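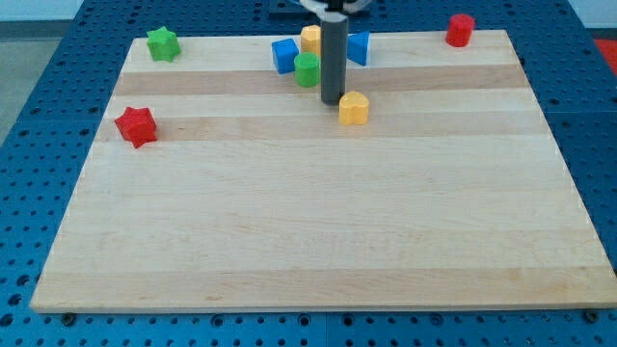 Speaker notes: Reading Aloud at Home, Birth to Kindergarten
Wasville Public Library, Family Literacy Series, October session

Opening (2 minutes)
Welcome families on behalf of the library and the Castillo Branch. Confirm that the handout has reached every table. Restrooms are past the circulation desk. Questions will be taken after the third section.

Section 1. Why the library asks families to read aloud
State the program's position plainly: children who are read to regularly arrive at school knowing more words, and they are more willing to ask what a new word means. Parents do not need training. They need a book, a seat and 10 minutes.
Refer to the branch survey. Of the families who returned the form last spring, 61 said they read at home on most evenings. The most common obstacle given was work schedules. Pause here and allow the audience to consider their own evenings.
Mention that reading in the home language is fully supported. The Castillo Branch holds picture books in Spanish, Vietnamese and Arabic, and staff will place holds from other branches on request.

Section 2. Choosing books
Infants: board books, high contrast, few words.
Toddlers: repetition, rhyme, animals, vehicles. Expect the same title many times over. Advise parents to accept this.
Ages three to five: simple plots, and books on shapes, colors and counting. Children at this age benefit from having something to handle that matches the page.
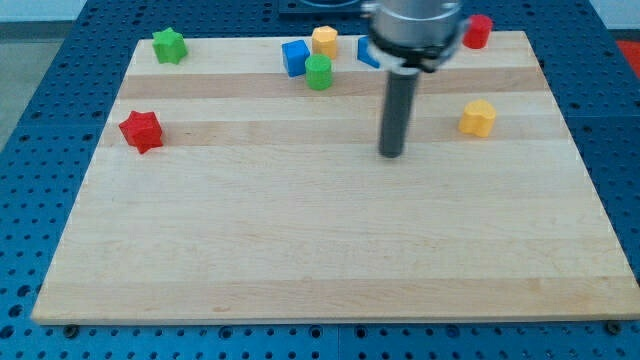 When the book names a star, the child may pick one up and say the word. Let the child lead. If interest moves elsewhere, close the book and resume later in the day.
Borrowing limits: 12 picture books per child card. Late fees are not charged on children's materials.

Section 3. The 1000 Books program
Explain registration. Families receive a paper log from the Joson Room desk and record each title as it is read. Repeated titles count. Books heard at story time count. Books read by grandparents, siblings and sitters count.
The log may also be kept online through Drumevus, using the library card number. Staff can assist with first sign-in after the talk.
Do not promise a finishing date. Some families complete the log in a year and others take until kindergarten.

Questions (10 minutes)
Likely topics: screen readers and audiobooks, children who will not sit still, replacement of damaged books. For the last, refer to page two of the handout.

Close
Thank families for attending. Story time is held at 10 in the Joson Room. Collect the sign-in sheet before leaving.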